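Skadura Bed-Making Set: README

Version 2, revised 2023-06-16

Summary

Skadura is a set of annotated bed-making sessions recorded in furnished bedrooms. It covers the work of dressing a bed from the fitted sheet up: sheet, flat sheet where used, cover or quilt, pillows, and anything decorative that goes on last. Laundry, folding and storage are handled in the companion set, Stanus, and are not repeated in this release.

The set holds 227 sessions from 40 bedrooms. Each session is one bed, start to finish, by one person. Sessions that were abandoned partway are kept and marked "partial" in the session table.

Contents

sessions.csv -- one row per session
rooms.csv -- one row per bedroom, with bed size, bed access and floor type
items.csv -- one row per textile or pillow used in a session
steps.csv -- step labels with start and end times in seconds
notes/ -- free-text notes, one file per room
LICENSE.txt
README.txt (this file)

Rooms

Bedrooms were supplied through two letting agencies, Ferrand and Jetow. Ferrand rooms are mostly one-bedroom apartments. Jetow rooms are mostly in shared houses and tend to be smaller. The agency is recorded in rooms.csv under "source" and should not be used as a stand-in for room size; the floor measurements are in the same file.

Bed access is recorded as one of four values: both_sides, one_side, foot_only, free. A bed with a wall or wardrobe close against one long side is one_side even where a person could squeeze in. The threshold is given in notes/access.txt.

Textiles

Every textile has an item code that stays the same across sessions. Color is entered as a plain word (white, off-white, blue, mint green). Pattern is entered separately as none, stripe, check, floral, figure or other. A cartoon animal on a pillow cover is "figure", whatever else is printed with it.

Piping and borders are entered only when they differ in color from the face of the fabric. Wrinkles are not a property of the item and do not appear in items.csv. They are scored per step, under "surface", from 0 (flat) to 3 (bunched). Soft lines across a sheet that is otherwise pulled flat score 1.
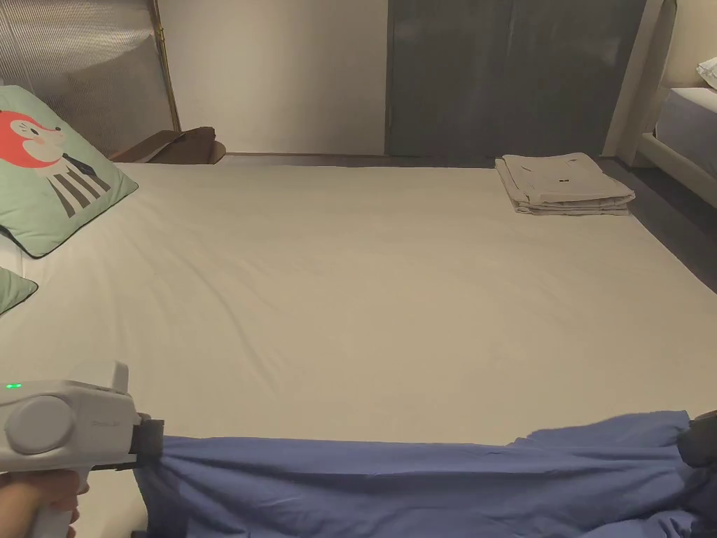

5 min read

The off-white fitted sheet on this bed scores 1 for surface. The blue fabric held taut across the near side is a separate item and hides part of the sheet, so the score applies to the visible area and the "occluded" flag is set. The pillow with the fox print is entered as mint green, figure, with a border. The second mint-green pillow gets its own row, with pattern left blank, as too little of it shows to say.

Objects near the bed that are not bedding, such as bags, lamps and chargers, are entered in the room notes only. Where an annotator could not tell a bag from a cushion, the entry reads "bag_or_cushion" and should be left that way. Screens and panels standing at the head of the bed are entered as "head_panel" whether or not they are fixed to the bed.

Step labels

The labels are listed below in the order they most often occur. The order is not enforced.

strip
fit_corner (one entry per corner)
smooth
spread
align
tuck
fold_back
cover_pillow
place_pillow
adjust

"spread" begins when a textile is first opened over the bed and ends when it is let go. Holding a fabric taut without lowering it is still "spread". "align" is used only when a textile already lying on the bed is shifted as a whole. Small tugs at one edge are "adjust".

"place_pillow" is entered each time a pillow comes to rest. Pillows moved aside and brought back produce two entries. In version 1 the first of these was dropped, which undercounted pillow handling in rooms with limited floor space.

Annotation

Each session was labeled once and then checked by a second annotator. Disagreements over step boundaries of less than one second were left as they were. Longer ones were settled by a third reading. In all, 79 sessions went to a third reading, mostly over the line between "align" and "adjust".

Known issues

-- Thread count and fiber content are missing for all Jetow rooms.
-- Mattress depth was measured to the nearest inch in 82 sessions and to the nearest half inch in the rest. See the "depth_unit" column.
-- Off-white and cream were used interchangeably by two annotators. Treat them as one value.
-- Bolsters are entered as pillows.
-- The "time_of_day" column is empty in this version. It is kept so that scripts written for version 1 still run.

Changes from version 1

Item codes were reissued. A lookup table is in notes/codes.txt. The label "pull" has been removed and its entries split between "smooth" and "adjust".

Corrections

Send corrections with the session number, the file name and the row. Requests to rename labels will be held for the next version.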